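Home > Kitchen & Larder > Storage > Dry goods and snacks

Are clear plastic tubs for snacks worth it, or just more things to wash?

larder_doubter
Posted 13/08/2024

I keep being told, mostly by people who have just bought a lot of tubs, that I should take every snack out of its bag and put it into clear stackable containers. I'm not convinced. A crisp packet is already a container. Somebody designed it to keep crisps in.

My cupboard in Platurstead is two shelves and neither is deep. At present everything stands in its own packet with a peg on it and, yes, the packets slump, and things get lost at the back. I found a bag of Xolalpa corn snacks in June that I have no memory of buying. So I accept there's a problem. What I don't accept is that the answer is a wall of tubs.

The ones everyone recommends are the Draltenel 700 ml with the ridged lid. Before I give them any money I'd like to know:

Do snacks stay crisp longer in a tub than in the bag with a peg on, or do people only say so?
What do you do with the half bag that won't fit?
Where does the best before date go once the bag is in the bin?

Please don't reply with a link to someone's beautiful pantry. I've seen them. They all seem to own one biscuit.

pegsandpaper

Tubs are great!! I did my whole kitchen and it changed everything, you can see what you've got and the kids can help themselves. Just get the tubs, you won't regret it. Label maker as well if you can stretch to it.

tin_and_tray

I'm closer to you than to the answer above, but I did try it properly, so take this as the report of somebody who expected it to fail.

On crispness: in my cupboard a good tub and a good peg came out the same. I opened two bags of the same tortilla chips on one evening, tipped one into a tub and pegged the other, and ate from both until they were gone. I couldn't tell them apart. A cheap tub with a lid that pops up at one corner was worse than the peg by a long way. If you do buy, press each corner down in the shop and see whether the opposite one lifts. Plenty of them do, whatever the sticker says about airtight.

On the half bag: stop decanting it. Most of the advice assumes the bag has to go, and I can't see why. Leave the food in its own packet, squeeze the air out, roll the top down and use the tub as a sort of drawer to stand packets in. It looks less smart and it holds an awkward mixture much better. Before I put anything back I clear a flat pale surface, get the bags, the flat packets and the tubs out on it, and try things against each other. It's far easier than doing it with your head in a cupboard.

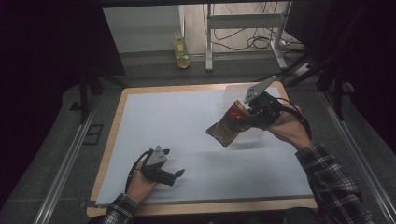
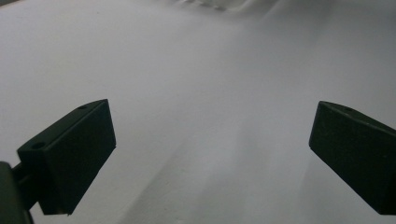
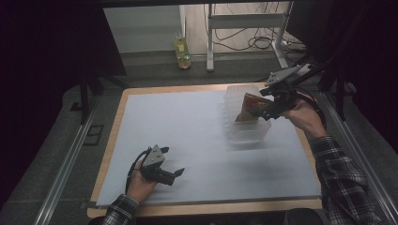
Flat things are the ones people forget. Anything in a thin packet or on card wants to stand on its edge, and if you lay it down it goes to the bottom of the pile and stays there until you move house. I stand mine up at the front, where they cover the tubs a bit. That does rather spoil the idea that you bought clear ones so you could see in.

Which brings me to clear plastic. I don't think it earns what they charge for it. The frosted sort lets you see that there is something inside and not a great deal more. Mine went cloudy in the dishwasher, after which they might as well have been enamel. I now use a couple of ice cream tubs alongside the bought ones and the cupboard hasn't noticed.

Your date question is the one I'd press hardest on. People say they cut the date off the bag and tape it to the lid. I did that for a fortnight. Then I swapped two lids over while washing up, and for all I know the raisins are now immortal. Keeping the packet does away with the problem, and you also keep the allergy information, which matters more than the date if you ever have visitors.

If you still want to try it, buy one tub. Not the set. The set always includes a tall thin one that fits nothing but spaghetti, and you'll feel obliged to buy spaghetti. Charity shops round here sell odd ones for 50p, usually with the lid, though check it's that tub's lid.

halfpastbiscuits

Agree about keeping the packets, disagree about pegs. Wooden ones leave a gap at each end on a wide bag. I use the Gemex slide clips, the long ones that go right across. They snap eventually but they do grip. Also measure the shelf height before you buy anything that claims to stack. I could only stack mine with the lids off, so that was money well spent.

Comments

larder_doubter: Thank you, the "use it as a drawer" idea I might try. Still suspicious. I've got one old sandwich tub and I'll start with that.

mossy_worktop: The tortilla chip test isn't much of a test if you ate them all that quickly. Leave them a month and then tell us.

tin_and_tray: Fair, but I have never had tortilla chips for a month.

pegsandpaper: I don't see what's wrong with labels.

mossy_worktop: Nothing wrong with labels. I've got one that says FLOUR on a tub of rice.

Related in Storage

Do bag clips wear out or am I buying bad ones?
Getting the cloudiness off old plastic tubs
Shallow cupboard, tall cereal boxes
Is it safe to store nuts next to the oven?
Lids: keep them on the tubs or in a separate drawer?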